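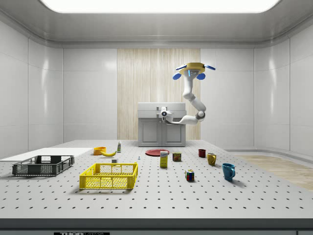

Gilix opens up its virtual tabletop kit to hobbyists

March 22, 2025

I've been grumbling for ages that the good robot practice software is priced for big labs, so I was pretty chuffed to see Gilix put out a home version of its tabletop simulator this week. It's called Roltholm, it runs on a decent gaming computer, and you can get a one-year licence for $75. The full lab licence is still $1493, in case you were wondering what the rest of us have been missing out on.

The idea is simple enough. You get a virtual room with an arm hanging from the ceiling, a big white table full of little holes, and a pile of household stuff to grab. My first go was with the starter layout, which has a banana, an orange bowl, a can of SPAM, a scrambled Rubik's cube, some mugs and a couple of plastic crates (one grey, one yellow). You tell the arm what goes where, hit run and watch it have a crack. Then you fix your mistakes and run it again, and nothing in your garage gets broken!

I've had it for three evenings now. Setup was easier than I expected — one download, one licence key, and a long wait while it fetched the object library. There are 76 objects in the home version. You can drag any of them onto the table, change the colour of the plain ones, and save your layout to share with other owners. I spent far too long on that part before I even looked at the arm.

Grabbing things is where it gets hard. I had the cube going into the yellow crate by the end of the first night, and felt very clever about it. The red plate is another story. It lies flat on the table and I still can't get the gripper under the rim without shoving the whole thing sideways. The manual suggests pushing it to the table edge first, so that's my job for this weekend. The mugs are somewhere in between, and a lot depends on which way the handle is facing when you come down.

The view from the gripper camera is a nice touch, and you can keep it open in a second window while the arm moves. I do wish the text on the menus was bigger. The help pages also assume you already know your way around joint limits, and I had to go and look up a few things.

The other catch is that the home licence only lets you use the ceiling arm. If you want the bench-mounted one you'll need the Cuypers add-on, and Gilix hasn't put a price on that for home users yet. The company says it's coming in October, along with a kitchen layout and a way to bring in your own 3D models. That last one is what I'm really hanging out for.

Anyone who bought the old Kutport trial can move over for free until their trial runs out, and saved layouts should carry across. Mine did, apart from one where all the objects landed in a heap in the middle of the table — easy fix, just hit reset and place them again.

Roltholm is on the Gilix site now as a download only, for Windows and Linux. There's no Mac version listed.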